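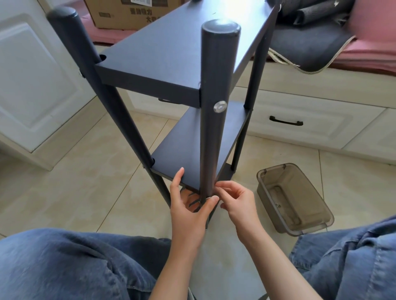 Kamonchanok Rattanakul told me her quotes were going out on time, the prices were fair, and then she'd hear nothing, and she felt like a pest every time she picked up the phone to ask. I'd had that same conversation with so many small business owners that I finally sat down and wrote the thing I kept promising to write.

Orkix Quote Follow-Up Pack
For small firms that sell by quote

So what do you get? It's a set of 13 short call outlines and the emails that go with them, plus a tracking sheet that opens in whatever spreadsheet program you already use. The outlines cover the stretch between sending a quote and getting a yes or a no. I've been on the phones for most of my working life (office fit-outs first, then commercial cleaning, then a bit of everything) and that's the stretch where I've watched the most work slip away.

The outlines aren't word-for-word scripts. I tried that in the first draft and everybody who tested it sounded like they were reading a parking ticket! Now each one gives you an opening line, the thing you need to find out, and a way to finish the call with a date in the diary. You fill in the middle in your own words.
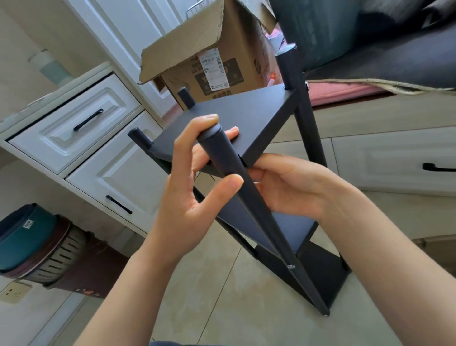
The tracking sheet is the part people skip, and I really wish they wouldn't. Every open quote gets a row with the customer's name, the last thing they said and the next date you'll ring. Fill it in as you go, while the conversation is still fresh. I think of it like putting a shelving unit together, with one hand on the leg and the other up under the shelf, where you need both bits held while the job's half done. The call is one hand and the sheet is the other. Let the sheet go for a week and you'll be ringing people to ask questions they've already answered.

What's in the download
Call outlines, as a printable booklet
Matching emails, ready to paste and change
Tracking sheet with colour coding
A page on what to say when they tell you it's too dear
My notes on voicemail (keep it short, say your number slowly, say it again)

There are two versions. The Solo version is for an owner who does their own quoting, and the Team version adds a shared sheet and a guide to running the catch-up meeting. Wen-hsiung Poon has been using Team at Rorkurwood and asked me to add a column for lost quotes and why they were lost. Good idea, it's in there now, and anyone who bought before December can grab the update through their original link. 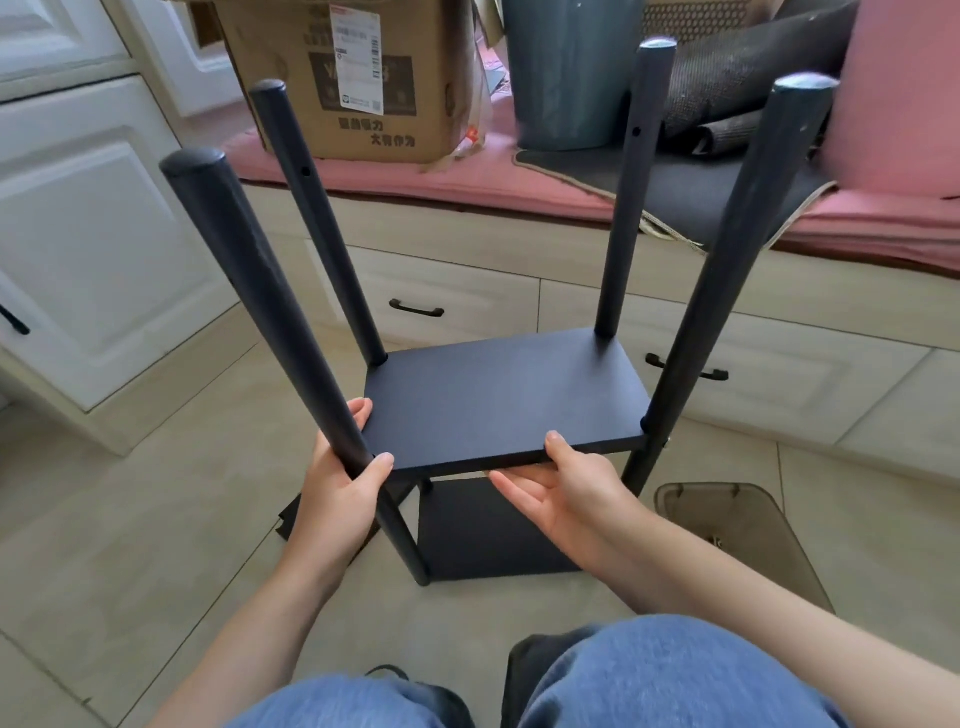 Upside down, with the legs on and a hand under the shelf.

Setting up takes some two hours if your open quotes are all in one spot, and longer if they're scattered through your inbox. Do it in the morning with the phone on silent. I'd start with the oldest quotes, even the ones you're embarrassed about.

Will it suit you? If you sell over a counter or through an online shop, probably not, and I'd rather you kept your money. It's built for trades, cleaners, printers, designers and anyone else who sends a price and waits.

If you get stuck on an outline, reply to your receipt email and it comes straight to me. I'm usually at my desk until mid-afternoon.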